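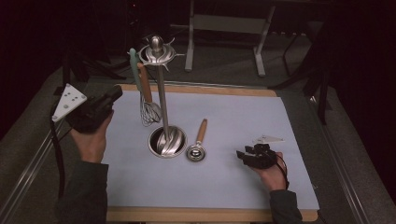 Why does a whisk have so many wires?

Hi, it's Greer Kerr again, back in the kitchen corner of the Fellside kids' pages. Last time we looked at how a kettle knows when to click off. A few of you wrote in afterwards wanting to know about whisks, and I was thrilled, because the whisk is my favourite thing in the whole kitchen. (My sister says that's a weird favourite. She likes the potato masher, so I don't listen to her.)

My utensils live on a stand with a round cup at the bottom, a thin rod going up the middle and a sort of metal crown on top. A ladle or spoon sits in the cup, and the whisk leans on the rod next to a minty green spatula. Each of those tools is a different shape, and the shape tells you what job it does.

Start with the ladle. It has a bowl on the end, so it holds soup. A measuring spoon has a bowl too, only a little one, and it always holds the same amount when you fill it level. A spatula is for scraping and flipping. But a whisk? You can't pick up soup with a whisk. Try it and the soup runs straight through the gaps!

Those gaps are the clever part.

What the wires do

Imagine stirring a bowl of cream with one finger. (Wash it first, please.) Your finger pushes a little path through the cream, and the cream closes up again behind it. Now imagine stirring with a whole bunch of very skinny fingers, all at once. You'd make lots of paths with every stir, and each one drags a bit of air down into the cream.

The air gets chopped into bubbles. Keep going and the big bubbles get chopped into smaller ones, and then smaller again, until they're too tiny to see. The cream gets thicker and fluffier because it's holding all that air. It's a lot like foam in the bath, except you can put it on pancakes.

Have a good close look at a whisk some time, with your nose nearly touching it. The wires are much thinner than they seem from across the room,

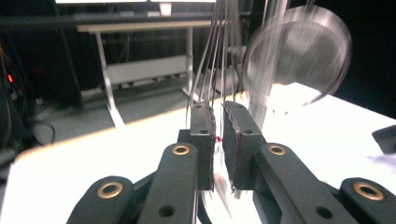 and they don't run perfectly side by side either. They spread apart a little as they go. Down in the round part they bend right over into loops, so there are no pointy ends to scratch your bowl. Loops are springy too – give one a gentle squeeze and it pops back into shape.

Why is the handle wood?

Mine has a wooden handle and metal wires. Metal is great for wires because it can be very thin and still strong. But heat travels through metal quickly, so if you whisk a hot sauce with an all-metal whisk, the handle can warm up. Heat travels through wood much more slowly, and wood is comfy to hold when your arm is getting tired. And your arm will get tired!

Try it yourself

You'll need a grown-up, two bowls, two egg whites, a fork and a whisk. Put one egg white in each bowl. You take the whisk and your grown-up takes the fork, which is a bit mean, but they're bigger than you. Both beat as fast as you can for 2 minutes, then stop and look at the colour and the size of the bubbles. Whose bowl has more foam?

When I tried this with my neighbour Waltraud Oltmanns, she had the fork and she demanded a rematch. We swapped. She was very pleased with herself after that.

Don't eat the raw egg, and wash your hands when you're done. Rinse the whisk straight away as well, before the egg dries on the wires. I forgot once and had to scrub between every single loop with an old toothbrush.

Next time: why does a wooden spoon float?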